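## 4. Holztisch ölen: Vorbereiten und erster Auftrag

Bevor ihr die Dose aufmacht, lest bitte einmal bis zum Ende von Abschnitt 4.3. Ich habe das beim ersten Mal nicht gemacht und stand dann mit klebrigen Fingern vor dem Rechner. Ich arbeite seit ein paar Jahren mit dem Hartöl von Paju, aber mit anderen Ölen läuft es ziemlich ähnlich (Trockenzeiten bitte auf der Dose nachlesen!).

### 4.1 Schleifen

1. Platte leer räumen und mit einem kaum feuchten Tuch abwischen. Gut trocknen lassen.
2. Mit 120er Papier anfangen, immer in Faserrichtung. Bei verleimten Platten also den Leisten entlang und nie quer.
3. Staub absaugen, dann mit 150er Papier noch einmal drüber. Feiner schleife ich nicht, sonst zieht das Öl schlecht ein.
4. Kanten von Hand brechen, zwei, drei leichte Züge reichen völlig.
5. Noch einmal absaugen und mit der flachen Hand über die Fläche streichen. Alles, was ihr jetzt spürt, seht ihr später auch.

**Hinweis:** Alte Wasserränder gehen beim Schleifen meistens raus, schwarze Flecken von Metall leider nicht. Die behandle ich in Abschnitt 6. 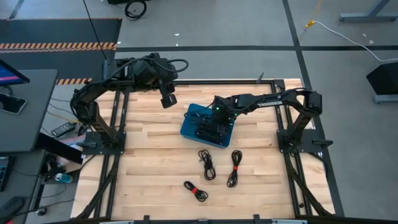 **PFLEGE & OBERFLÄCHE**

### 4.2 Ölen

Helles Holz wird durch Öl immer etwas wärmer im Ton, bei manchen Platten sogar richtig honigfarben. Wer das nicht mag, nimmt ein Öl mit Weißpigment (Brillia Natur ist ganz brauchbar, riecht aber streng) und probiert es zuerst an der Unterseite aus!

1. Dose gründlich aufrühren, auch am Boden. Schütteln gibt Blasen.
2. Öl dünn mit einem fusselfreien Lappen auftragen. Für einen normalen Esstisch brauche ich etwa 150 ml, der Rest kommt zurück ins Regal.
3. 45 Minuten einziehen lassen. Trockene Stellen zwischendurch nachlegen.
4. Den Überschuss komplett abnehmen, wirklich komplett. Was stehen bleibt, wird klebrig und zieht dann jeden Krümel an.
5. Über Nacht in Ruhe lassen, Fenster gekippt.
6. Am nächsten Tag Schritt 2 bis 4 wiederholen, diesmal mit deutlich weniger Öl.

**Achtung, Brandgefahr!** Ölgetränkte Lappen können sich von selbst entzünden. Ich lege sie sofort in ein Schraubglas mit Wasser, Deckel drauf, fertig. Auf keinen Fall zusammengeknüllt in den Mülleimer werfen, auch nicht »nur kurz«.

### 4.3 Aushärten

Trocken fühlt sich die Platte schon nach einem Tag an, durchgehärtet ist sie da noch lange nicht. Bis dahin gilt bei uns: keine nassen Gläser, keine heißen Töpfe, keine Tischdecke. Zeitungspapier ist auch keine gute Idee (die Schlagzeile vom März kann man bei mir bis heute spiegelverkehrt lesen).

**Hinweis:** Fühlt sich die Fläche nach dem zweiten Auftrag rau an, einmal mit einem weißen Pad von Porodell darübergehen, ohne Druck, und danach trocken abwischen. Neues Öl braucht es dafür nicht.

Weiter geht es mit der Unterseite und den Stirnkanten in Abschnitt 5.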